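Relatório de progresso: Cantinho da Cozinha
Projeto Mestero de espaços de brincar e aprender
Apresentado à Fundação Theodorakopoulos
Data do relatório: 2018-10-07

1. Enquadramento

O presente relatório descreve o trabalho feito no primeiro período do projeto Mestero, financiado pela Fundação Theodorakopoulos. O projeto prevê a instalação de cozinhas de brincar nas salas do centro infantil de Hulness, com materiais próximos dos que as crianças veem em casa, e a elaboração de um guia de uso para educadores. A coordenação está a cargo de Rafail Fragkou. A parte de mobiliário e montagem foi entregue a Lorcan Duggan.

O relatório segue a estrutura acordada com a Fundação em janeiro. As contas detalhadas seguem em ficheiro separado; aqui ficam apenas os valores necessários para acompanhar a execução.

2. Trabalho realizado

2.1 Escolha e compra do mobiliário

O plano inicial previa móveis feitos por medida. Pedimos orçamento a dois carpinteiros e ambos ficaram acima do que estava reservado para a rubrica. Optámos por módulos de série da linha Troltberg, que depois adaptámos. A base de cada cozinha inclui bancada, placa de fogão embutida e uma prateleira superior. O lava-loiça vem em módulo próprio e só foi colocado na sala grande.

A adaptação consistiu sobretudo em três coisas: nivelar as bancadas, fixar os módulos à parede e rever todas as arestas ao alcance das crianças. A sala pequena tem o chão com desnível junto à janela e foi preciso calçar o móvel de um dos lados. O trabalho ficou feito, mas convém voltar a verificar o aperto das fixações antes do inverno, quando o aquecimento for ligado.

2.2 Parede e revestimento

A proposta aprovada falava em parede pintada atrás da cozinha. Durante a preparação decidimos substituir a pintura por um revestimento de azulejo branco retangular, assente em fiadas desencontradas. A alteração foi comunicada por escrito e não mudou o total da rubrica, porque se poupou na mão de obra da pintura. O revestimento dá à zona um aspeto mais próximo de uma cozinha verdadeira e limpa-se com um pano húmido.

O azulejo fica marcado com facilidade. A equipa de limpeza pediu que se acrescentasse a parede à lista semanal, o que já foi feito.

2.3 Utensílios e alimentos de brincar

Foi a parte que levou mais tempo. A lista de compras passou por várias versões até se chegar a um critério simples: utensílios de metal e de madeira sempre que possível, em tamanho que uma criança consiga segurar com as duas mãos, e um número reduzido de peças em cada sala. As educadoras insistiram neste último ponto. Nas salas onde antes havia caixas cheias de comida de plástico, as crianças passavam mais tempo a despejar as caixas do que a brincar.

Em vez de reproduções de legumes e frutas, usamos em parte blocos e cubos de madeira de cor lisa. Um cubo verde pode ser ervilhas, sabão ou uma prenda, conforme a brincadeira. Mantivemos algumas reproduções para as crianças mais novas, que ainda as procuram.

As colheres de pau ficam penduradas na parede. Numa primeira montagem estavam dentro de uma gaveta e acabavam misturadas com o resto. Com o gancho à vista, a arrumação no fim da manhã passou a ser mais rápida e as crianças mais velhas já o fazem sem ajuda.

2.4 Atividades

Realizaram-se 9 sessões acompanhadas no período. Cada sessão parte de uma tarefa curta: fazer sopa, pôr a mesa, arrumar a bancada, levar uma panela ao fogão e voltar a tirá-la. As tarefas estão descritas em fichas de uma página, com o material necessário e duas ou três perguntas que o adulto pode usar. Participaram 55 crianças, distribuídas pelas duas salas.

A tarefa da sopa foi a mais repetida. Tem a vantagem de pedir poucas peças e de juntar ações diferentes: escolher, pôr dentro, mexer, servir. A tarefa de pôr a mesa resultou pior na sala pequena, onde a mesa fica longe da bancada e as crianças se cruzam com quem está a fazer construções. Vamos trocar a posição da mesa e do tapete no próximo período e repetir a sessão.

Foram também registados os conflitos mais frequentes. Quase todos têm a ver com o tacho, que existe num só exemplar em cada sala. Discutiu-se se deveria comprar-se um segundo. A equipa dividiu-se: uma parte entende que esperar pela vez faz parte do trabalho, outra considera que a espera é demasiado longa para as crianças de três anos. Ficou decidido comprar um segundo tacho apenas para a sala dos mais novos e avaliar a diferença.

3. Guia para educadores

O guia tem o índice fechado e quatro capítulos em primeira versão: organização do espaço, escolha do material, tarefas e arrumação. Falta o capítulo sobre observação e registo, que Rafail Fragkou está a escrever com base nas notas das sessões.

A primeira versão foi lida por duas educadoras que não participaram no projeto. Pediram textos mais curtos e mais imagens das zonas montadas. Assinalaram ainda que as fichas usavam os termos "panela" e "tacho" como se fossem a mesma coisa, o que confundia a preparação do material. A terminologia foi revista e cada ficha traz agora a lista de peças com o nome usado no inventário.

4. Execução financeira

Da verba de 1.000 euros reservada para utensílios e pequenos materiais foram gastos 937. O saldo será usado na compra do segundo tacho e de ganchos de substituição. As rubricas de mobiliário e revestimento estão encerradas e sem desvio no total. A rubrica de impressão do guia ainda não teve movimento.

Houve uma devolução. Um conjunto de pratos chegou com a borda lascada e o fornecedor aceitou a troca, mas demorou cinco semanas a fazê-la. Durante esse tempo as sessões decorreram com pratos emprestados pelo refeitório.

5. Estado atual das zonas de cozinha

A bancada da sala grande está montada e equipada. A placa é preta e brilhante, embutida no tampo, com um rebordo cinzento ligeiramente saliente. A zona de cozedura está assinalada por um círculo branco fino, que nas fichas serve de referência para indicar onde se pousa o tacho. As crianças adotaram a regra depressa e corrigem-se umas às outras quando ele fica fora do sítio.
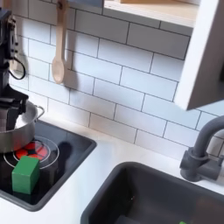
Figura 1. Zona do fogão: tacho de inox, cubo verde de madeira junto ao disco vermelho e colher de pau pendurada nos azulejos.

O tacho de inox substituiu o de plástico previsto na lista inicial. É mais pesado e faz mais barulho, o que foi motivo de queixa na sala ao lado nos primeiros dias. Em compensação, a asa lateral dá uma pega firme e as crianças transportam-no com mais cuidado. Não foi registado qualquer acidente com a peça.

A prateleira superior, em madeira clara, ficou reservada aos adultos. Serve para guardar as peças que não entram na tarefa do dia e evita ter uma caixa no chão.

Na sala pequena falta colocar os ganchos definitivos. Os provisórios são adesivos e soltaram-se duas vezes. Lorcan Duggan propôs ganchos aparafusados nas juntas do azulejo e fará a colocação num dia em que a sala esteja fechada.

6. Dificuldades e alterações ao plano

A montagem começou mais tarde do que o previsto por atraso na entrega dos módulos. O atraso foi absorvido encurtando o período de experiência sem acompanhamento, que passou de quatro semanas para duas. Consideramos que isto teve um custo: temos boas notas sobre as sessões conduzidas por um adulto e poucas sobre o que as crianças fazem na cozinha por iniciativa própria. Pedimos por isso autorização para prolongar a observação livre durante o próximo período, sem aumento de verba.

A segunda dificuldade foi a arrumação. O sistema de etiquetas com desenho das peças, colado na bancada, descolou com as limpezas e foi retirado. Está em ensaio uma alternativa com o contorno das peças marcado no fundo das caixas. Os primeiros dias correram bem na sala grande. Na outra sala ainda não foi experimentado.

Por último, a participação das famílias ficou aquém do esperado. A manhã aberta coincidiu com a reunião geral do centro e vieram poucas pessoas. Será repetida, desta vez ao fim da tarde, e com uma das tarefas já preparada na bancada para que pais e filhos a façam em conjunto.

7. Próximo período

Colocação dos ganchos definitivos na sala pequena e verificação das fixações nas duas salas.
Compra do segundo tacho para a sala dos mais novos.
Troca de posição entre a mesa e o tapete, com repetição da tarefa de pôr a mesa.
Observação livre, caso a Fundação aprove o prolongamento.
Conclusão do capítulo de observação e registo e revisão completa do guia.
Pedido de orçamento a duas gráficas.
Nova manhã aberta às famílias, em horário de fim de tarde.

O inventário atualizado das duas salas e as fichas de tarefas na versão revista seguem em anexo. Para esclarecimentos sobre as contas ou sobre o pedido de prolongamento, o contacto é Rafail Fragkou, na coordenação do projeto em Hulness.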